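How to Pack a Toy Swap Bag
By Ilgın Kahraman
October 2019

A toy swap works best when every family brings its toys in something that can be carried in one hand and given away at the end. Plain paper bags with handles do this well. They stand up by themselves, they fold flat for storage, and you can write on them.

These are the steps I use for the swap table at Wurkach. They work just as well for a yard sale, a donation drop-off or a birthday party where the bags go home with the guests.

What you need

Brown paper bags with handles, medium size
A flat table at waist height, or two pushed together
A sheet of card for each bag, cut to fit the bottom
A damp cloth and a dry one
A marker and some paper tags
String or a little tape

Before you start

Sort the toys first. Put soft toys on one side of the table and hard toys at the back, where they won't get knocked off while you work. Anything in its own box or case gets a separate spot. Boxes decide how much room is left for everything else, so you want them where you can see them.

Check each toy as you sort. Squeeze the soft ones along the seams and feel for stuffing coming through. Tug the eyes and buttons. Wipe the hard ones with the damp cloth, then dry them, and leave anything with a hollow inside to air out for a while. A toy that goes into paper wet will weaken the bag, and the handle usually goes first.

Take batteries out of anything that has them. Tape the battery door shut and write the size on the tag.

Step 1. Open the bag

Most paper bags that have been stored flat or used before don't want to open. Lay the bag on the table and find the two top edges. Hold the upper edge with one hand and the side of the bag with the other, then pull them apart slowly. Don't pull on the handles. Twisted paper handles are only glued to a small patch inside the rim, and they tear away if you use them to pry the bag open.

Once there is a gap, put your whole hand in and push down to the bottom. Press into the corners with your knuckles until the base goes square.
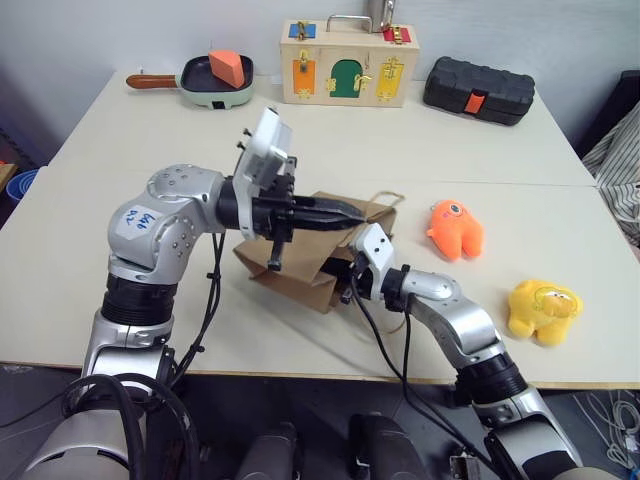
Opening a crumpled bag, with the plush toys kept to the side and the play food and latch box at the back.

If the bag is badly creased, run your palm down each side from the inside. You don't need to get every wrinkle out. You only need the walls straight enough for the bag to stand. If it still falls over, fold the top rim outward by the width of two fingers and crease it all the way around. That makes the opening stiffer and keeps it from closing on you. Fold it back up when you are done.

Step 2. Line the bottom

Drop in the card and press it flat. I cut mine from old cereal boxes. A folded section of newspaper will do if you have no card, but it slides around more.

Step 3. Heavy and flat things first

Wooden boxes, puzzles and books go in before anything else. A box with a carrying handle on top should go in handle up, with the latch closed. If the latch is loose, tie a piece of string around the box. If the box is wider than the bag, don't force it. Tag it and carry it separately.

Play pans are awkward. The handle sticks out, and if it presses against the side of the bag it will come through. Stand the pan on its edge with the handle pointing up along a corner. Play food that belongs with a pan should be kept with it, so tape it lightly inside or put both in one small cloth bag. Loose play food always ends up at the bottom of somebody else's bag.

Step 4. Fill in with soft toys

Plush goes in last. Push smaller ones down the sides to hold the hard toys still, and set rounder ones on top. Let the top one face up so people can see what is inside. Don't pack them down hard - stuffed toys spread out again after a few minutes and will push the sides of the bag open.

Stop when the toys are level with the rim. If you have one left over, start another bag.

Step 5. Tag and close

Write on the tag what is inside, the age it suits, and whether anything is missing. "Play pan with cheese, two soft toys" is enough. Tie the tag to one handle, then bring both handles together and lift the bag a little way off the table. If the bottom sags, take something out.

I don't tape the top shut. People want to look, and the tape rips the paper when it comes off.

Storing the bags

Keep filled bags on a shelf or on a table, off the floor. Basement floors are damp even when they look dry. Set them in a single row and don't stack them. Bags that come back empty can be flattened along the old creases and kept under a heavy book. I use a bag 2 times, sometimes more if the handles are still firm, and after that it goes in with the paper recycling.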